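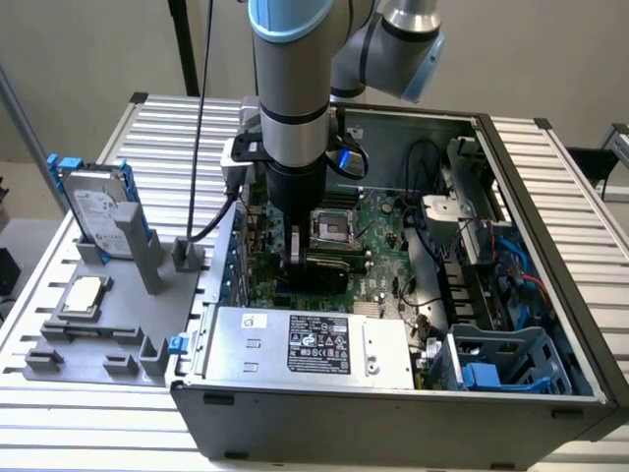 ## Open day at the Prekow works, October

We got to Prekow at 9:40 and signed in at the gate. The works sits behind the rail yard and takes in old office equipment from three counties. Birger Solberg led our group. He has run the receiving side for five years.

The first stop was the scale house. Loads come in on pallets and are weighed twice. The morning's first truck was 1,128 pounds, mostly monitors and desktop towers from a school district. Paperwork is still done by hand on yellow sheets.

After that came the sorting hall, which is loud. Earplugs are in a box by the door.
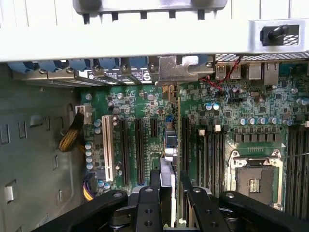
Cable is baled separately and sold to Caravach. Circuit boards wait in cages until there are 72 of them, then go out by rail. Fionnuala Gilmartin asked about batteries. Those are kept in a separate shed and we were not taken in.

Lunch was soup and bread in the canteen, $5 a head. Parking is on the Gekdale side. The 104 bus stops at the gate, but the last one back leaves at 4:15.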